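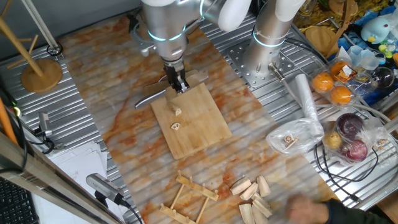

Slices of lotus root on a bamboo cutting board

Lotus root is the edible underground stem of the lotus, a water plant grown in ponds and flooded fields across much of Asia. Although it is commonly called a root, it is in fact a rhizome. Air channels run along its length and supply the parts of the plant buried in mud.

Cultivation
Growers plant sections of rhizome in spring, in still, shallow water. The leaves die back in autumn and lifting usually begins in October, by hand or with jets of water. Damage to the skin shortens storage life – broken pieces let in mud and are hard to clean.

Use in cooking
The flesh is crisp when raw and stays firm after brief boiling. Longer cooking makes it soft and starchy. It is peeled before use and often kept in water with a little vinegar, as cut surfaces darken in air. Common dishes include soups, stir-fries, pickles and fried crisps. In parts of China the channels are filled with sticky rice and the whole piece is simmered in syrup.

See also: Water chestnut; Taro; Arrowhead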